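Flonside Shopper Forum
Board: Price Tracking and Alerts
Topic: Alert threshold for school uniform sets

Tilotstead_Desk wrote:
Members are asked for their views on a suitable alert threshold for the Drotent uniform set. The listed price stands at 3000 and has not moved for 9 weeks. Our parents' group intends to order 60 sets, and the school requires them by September. At present the alert is fixed at 2 percent below the listed price.
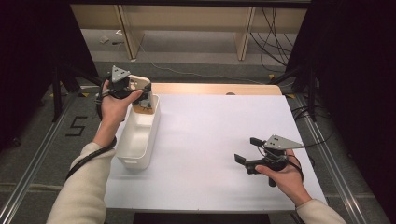 The group would prefer a single order, as the seller charges delivery on each shipment. Sizes may be exchanged once, provided the tags remain attached.

whitcombe_buyer wrote:
An alert at 2 percent is too narrow. It will be triggered by ordinary coupon changes, and the members of your group will stop reading the messages. I would recommend a wider margin and a firm date by which the order is placed regardless.

ledgerline wrote:
I must disagree with the previous reply. On an order of 60 sets, a small reduction is worth having. The greater risk is stock - the middle sizes sell out before the price falls.

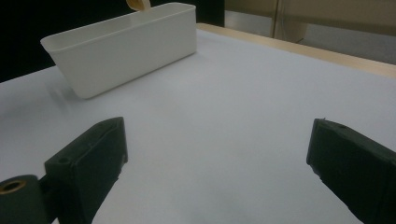 For that reason I would also set a separate stock alert for each size. The two alerts are managed on different pages of the account.

whitcombe_buyer wrote:
The point about stock is accepted. I maintain my position on the margin. A chart that has been flat for 9 weeks gives no grounds for expecting a small reduction over a large one.

Tilotstead_Desk wrote:
Both replies are noted with thanks. The stock alerts have been set this evening. The question of the margin will be put to the parents on Sunday, and the threshold will remain unchanged until then.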